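3.2 What people told me about their tables

I went into this part of the study expecting folks to talk about colour, and boy, did they not! Of the 637 households in the Isidden survey, 486 said the edge mattered most (kids' foreheads, mainly). Moushumi Miah and I had eight questions on finish and I'd happily drop half of them now. 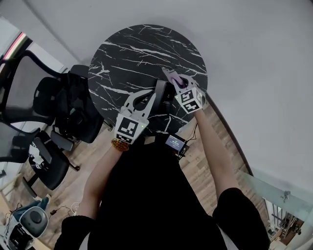 Figure 2. Round tabletop, black marble pattern.

Renters were fussier about weight, and I think we should've asked about stairs too.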